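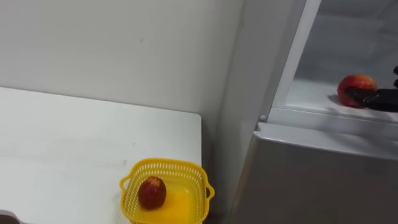

A yellow basket with one small red fruit in it, right beside an open fridge.

Why do we put fruit in the fridge?

Hi, I'm Senga Niven, and I eat a lot of apples. I mean a LOT of apples. So I've spent plenty of time wondering why some people keep them in a bowl and some people keep them in the cold, and who has got it right. My friend Jeanie Lamont is a bowl person. I'm a fridge person. We're still friends (just about!).

Let's start with something that surprised me when I was in third grade. An apple is still alive after you pick it! It can't walk around or think about lunch, of course. But inside the skin there are tiny living parts called cells, and those cells keep working even when the apple has left the tree. They take in oxygen from the air, use up some of the apple's sugar, and let out a gas called carbon dioxide. You're doing almost the same thing right now. Scientists call it respiration.

While the apple is on the tree, the tree keeps feeding it. After picking, the apple only has the food it brought along, a bit like you going on a long hike with one lunch box. Bit by bit the sugar gets used up. Water sneaks out through the skin too. That's how an old apple ends up wrinkly and soft, and tastes kind of like a wet sponge. Yuck.

So what does the cold do?

Cold slows everything down. When the cells are cold they work slowly, so the sugar lasts longer and the apple stays crunchy. Germs and molds slow down as well — they don't go away, they just grow a lot more slowly. So a fridge can't make an old apple young again. It only helps a good apple stay good.

An apple that would turn mushy after a week or two on a warm counter can often last more than a month in a cold fridge. I find that amazing!

The sneaky gas

Apples also give off a gas called ethylene (say it like this: ETH-uh-leen). You can't see it, and you won't smell it in your kitchen. Ethylene is like a message that says "Time to get ripe!" and other fruits and vegetables nearby will get the message too. Put an apple in a paper bag with a hard green banana and the banana will turn yellow faster. Put an apple next to your lettuce and the lettuce may get brown spots, which is not so great for your sandwich.

Lots of fridges have a drawer at the bottom for fruit and another one for vegetables. If yours has two drawers, try keeping the apples in one and the leafy stuff in the other. 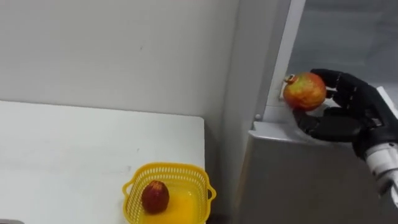

A red-and-yellow apple, held from above and below.

Pick a good one

Before an apple goes into the fridge, give it a check. Look at the skin all the way around. Speckles are fine, and so are patches of yellow or orange on a red apple. Often the patchy side is just the side that got less sun because a leaf was in the way. What you're looking for is a soft brown bruise, a cut, or a little hole where a bug has been munching.

Next, give it a gentle squeeze. Gentle! If you squeeze hard you'll break the cells under the skin, and then you've made a bruise yourself. I like to curl my fingers over the top and tuck my thumb underneath, so it can't roll away from me.

If you find a bruised one, eat it first. Cut the brown bit off and the rest is usually fine (if it's moldy, toss the whole thing). Bruised apples give off extra ethylene, and that can hurry up all the others. There's an old saying about one bad apple spoiling the bunch, and it's true about real apples too.

Don't wash your apples until you're ready to eat them. Wet fruit gets moldy sooner. And shut the fridge door when you've finished choosing, or all that lovely cold air will tumble out onto your feet.

Which fruits don't like the cold?

Bananas, for one. Their skins go dark brown in the fridge. Peaches, pears and nectarines like to sit out until they're ripe, and then they can go in.

Try it at home

You need two apples of the same kind and a pen and paper. Put one apple in the fridge and leave the other on the counter. Draw them both every few days, and feel them too. If you have a kitchen scale, weigh them and write it down, and see which one gets lighter faster.

I started mine on 12th October, and I drew a face on the paper next to each apple to show how it was feeling. The counter one is looking pretty grumpy already. Jeanie says hers looks fine, but she hasn't squeezed it yet!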